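Call for participants: Prollholm Allotment Songbook

Posted Mar 19, 2021

Do you sing while you dig? Did your grandad whistle the same tune every time he tied up the beans, or did your mum have a rhyme for sowing carrots that you've never heard anyone else use? Then we would love to hear from you!

We are putting together a songbook of gardening songs, rhymes, hums and sayings from Prollholm and the villages round it. It will be a proper printed book with the words and the tunes written out, and a set of recordings to go with it so that people who don't read music (me included) can learn them by ear. To make it we need 20 people who are willing to sit down with us, talk about the songs they know and, if they feel like it, sing a few.

The idea began on the allotments behind Mondis Lane, where I've had a plot for years. One evening I heard a neighbour singing to her onions in Spanish, and the man on the next plot joined in with something completely different that fitted over the top of it, and I stood there with a watering can going all over my boots. I asked them both where the songs came from. We were still talking when it got dark.

Who we're looking for

Anyone over 18 who lives in or near Prollholm, or who used to. You don't need a garden now. A windowsill is fine, and so is a memory of somebody else's garden. You don't need a good voice either. Cracked, croaky and half-forgotten are all welcome, and so are songs with a verse missing, as somebody else may well have it.

Songs in any language are very welcome. So far we have promises of some in Spanish, Ewe, Polish and Welsh, and one in a kind of nonsense that two sisters made up while picking blackcurrants. If you would like to take part in a language other than English, tell us when you write and we'll do our best to find someone to help.

We would especially like to hear from people who worked on the old nursery fields, and from anyone who remembers the potato-picking holidays. We know there were songs on the trailers going home. We have scraps of two of them and no endings.

What you would be doing

You'd have one conversation with us, by phone or video for now, lasting up to 30 minutes. Then, when it is allowed and you are happy with it, one recording session outdoors, on your own plot or ours. We bring the recorder and you bring the song. If you'd sooner not be recorded at all, you can teach the tune to Etornam Ofori, our music editor, who will sing it for you and write it down. He has a lovely patient way of getting a tune right, and he won't mind how many times you change your mind about the third line.

Nothing goes in the book until you've seen your page and said yes to it. You can be named, use your first name only, or leave your name off. You can also drop out at any point before printing, no hard feelings.

What you get

A copy of the book, a copy of your own recording to keep, and £10 towards your time and phone costs. Everyone is invited to the singing afternoon we hope to hold in September, with soup, and with the children from Ding Road learning whichever songs have the rudest verses.

We also need 2 helpers

We're looking for people to type up the conversations. You should be able to listen carefully and type what was said, dialect and all, without tidying it up. It can be done from home in your own hours, spread over the spring and summer. There is a small fee, which we can talk through with you.

How to join in

Write to Visitación Llorente (that's me, and those were my onions' neighbours) at the Prollholm Allotment Songbook, care of the Mondis Lane site hut, or leave a note in the green letterbox on the gate. Tell us your name, the best way to reach you, and a line or two about the song. If all you have is "it went up at the end and there was a goose in it", put that. We'll ring you back, and I'm already looking forward to the goose.

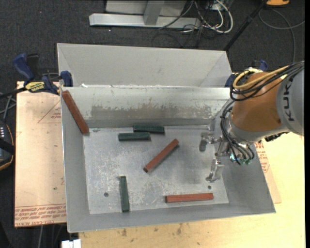
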